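Back from the Uredberg weekend

Sat 17 April

We played the Zostgate on the second night, which is a former grain store with a low stage and a decent PA. I counted the door takings with Margus afterwards: 142 paid, against 137 when we were there in December. Five more people, in other words, but they stayed to the end this time.

The set was mostly the new songs. Zdeňka has moved from viola to accordion on four of them and it leaves more room for the voice. We dropped the long waltz because I still can't get the middle section up to speed. Polyxeni wants it back in by summer. 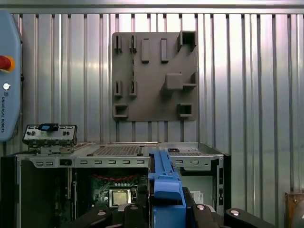
The drive home was 195 miles and we talked about the record for most of it. Margus thinks we should do it live in one room over two days. I would sooner do the vocals separately, as I go flat when I'm playing the guitar parts at the same time. We've left it that we'll try one song each way and listen to both.

Boris Brabec opened for us, solo, with a fiddle and a stomp box. His tune about his grandfather's orchard was the best thing I heard all weekend. He has a few copies of his EP left if you ask him at a gig.

Next rehearsal is Thursday at Polyxeni's. I need to restring the mandolin before then.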